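Search this site... Go

November, late

Lutetero's match against Kuner finished overnight. I had it set for 614 games at 10 seconds a side with no increment, and when I came down at half past six the log had stopped and the fan had gone quiet. Lutetero lost the match, as expected, but by less than in October. Most of the gain was with Black.

I made tea and went through the losses before looking at anything else. Losses on time first. There were 2, both in long rook endings where each side had a pawn and was shuffling. The clock code still leaves too little in hand for the last few seconds, and without an increment there is nothing to save it. I have put the reserve up a little and will not touch it again until the next full match. I keep changing it between runs and then I can't compare anything.

The ordinary losses fall into the usual groups. Lutetero castles short, pushes the h-pawn one square because the king safety term likes it, and then Kuner opens the g-file. I counted this pattern as cured in the summer. It isn't. The penalty only looks at pawns missing from in front of the king and takes no notice of a hook on h3 when the enemy still has a g-pawn to throw at it. I wrote a test for it before breakfast, and it made the evaluation slower than I'd like. I'll see if I can move it into the pawn hash so that at least part of it is only worked out once.

The other group is opposite-coloured bishops. Lutetero thinks it is two pawns up and winning and trades down happily into a dead draw. Strictly these are half points thrown away and not losses, but they annoy me more. I already scale the score down when only bishops and pawns are left. It does nothing when there is also a pair of rooks on, and that is where the trade gets made. Added a smaller scaling for that case. It's guesswork and needs a match of its own.

Mitra Alipour rang mid-morning about the Jorkska event. She has the entry list nearly settled and wanted to know if I was bringing the new version or the one from spring. I said the new one if it doesn't crash. She is running Iglesias again, with the book she has been building by hand. She still refuses to let it learn from its own results, as she had a bad experience with a learning file that decided the French was lost after a run of bad luck, and Iglesias wouldn't play it for a year.

We talked about hash sizes. The rule at Jorkska will be 384 MB for everybody, so that the older machines aren't shut out. Lutetero rounds down to a power of two, so in practice I get 256 and waste the rest. Mitra said I should index by multiplying and shifting instead, and then any size works. She told me the same thing last year. I did it this afternoon and it took less than an hour, including finding the place where I had cleared the table using the old mask. Node counts changed slightly on the test positions, which they should, and the best moves stayed the same on all but one. The one is a zugzwang study where it has always been a coin toss.

Lunch was soup. Rain all day, didn't go out.

After that I started on the openings. Everybody at Jorkska has to play from their own book, and mine is thin after the Slav. There's an odd line in it where White gives the c-pawn for nothing much. I suspect I copied it in from a blitz game and meant to check it later. Kuner plays into it as Black every time it gets the chance and has a comfortable game by move fifteen. Took it out. I also gave the Exchange a bit more weight — dull, but Lutetero is good at not losing it.

I spent longer than I should have on one game from the night's run, where Lutetero gave up the exchange on c3 in a Sicilian. No special code for that, it simply saw the king stuck in the middle and the pawns broken and thought it was enough. It won in forty-odd moves. I sent the moves to Mitra and she wrote back that Iglesias would never have played it and thought White was better until the queens came off. I'd like to think it's understanding. More likely the king safety numbers are too high, the same numbers that cause the h-pawn trouble, and I'll lose this sort of move when I fix them. 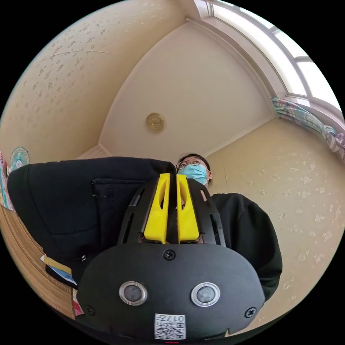
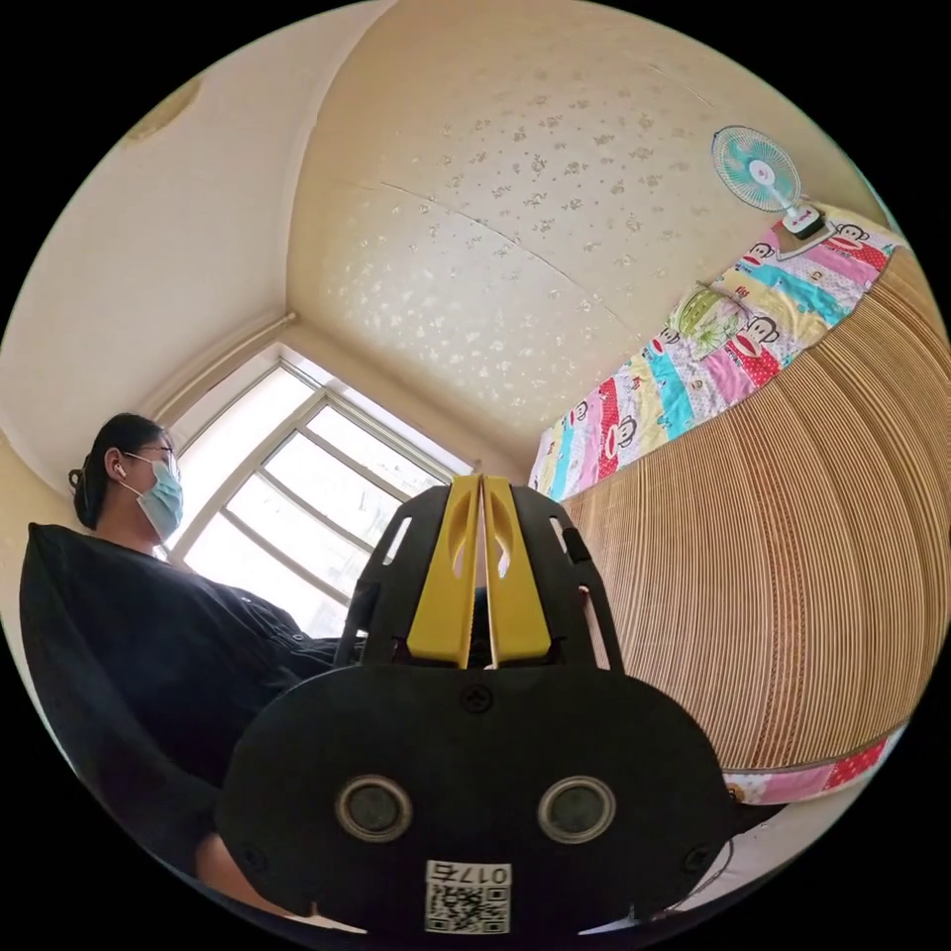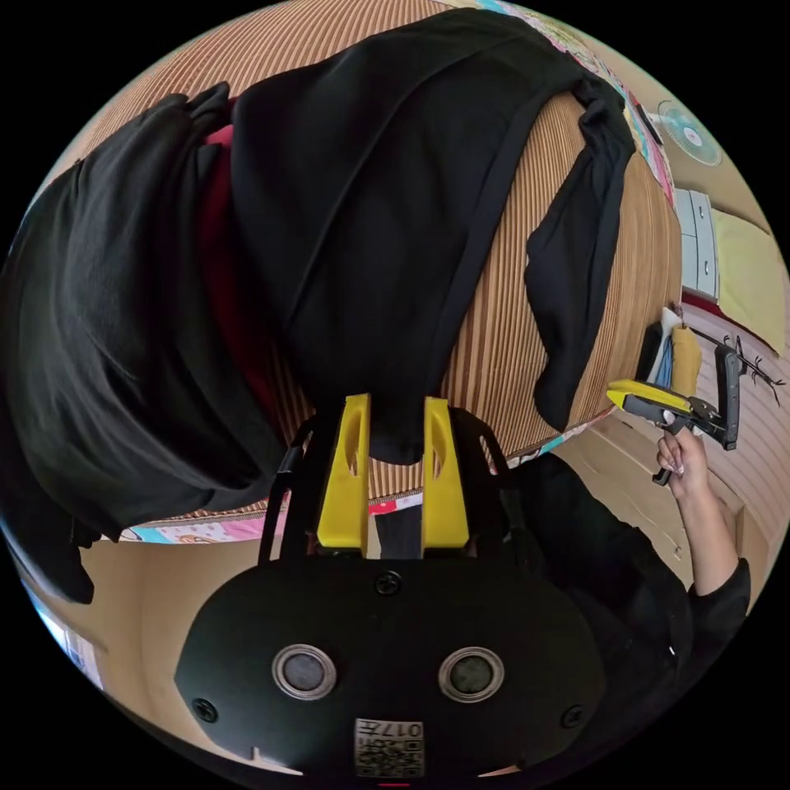

Set up tonight's run after supper. Same opponent, same clock, same number of games, so that it lines up with the last one. The only changes are the hash indexing and the time reserve. The h-pawn test and the bishop scaling are both switched off for now and will get separate matches, in that order. Writing it here so I can't pretend otherwise when the result comes in and I can't remember which build it was.

It nearly went wrong at the start. Lutetero had picked up the old settings file from the wrong folder and was playing with pondering on, eating into Kuner's share of the processor. I noticed after a few games only because Kuner was searching a couple of plies less than usual. Stopped it, deleted the games, moved the file and began again. Checked the depths on both sides this time and they look right.

Still to do before Jorkska: the draw offer code, which accepts far too early when it is slightly worse, and the resign threshold. Mitra wants the version name by the end of the month for the programme. I haven't got one. The spring version was only called "spring".

First game of the new run was a draw by repetition in a Caro-Kann. Going to bed at eleven.

Contact | Copyright, all diary pages | Back to top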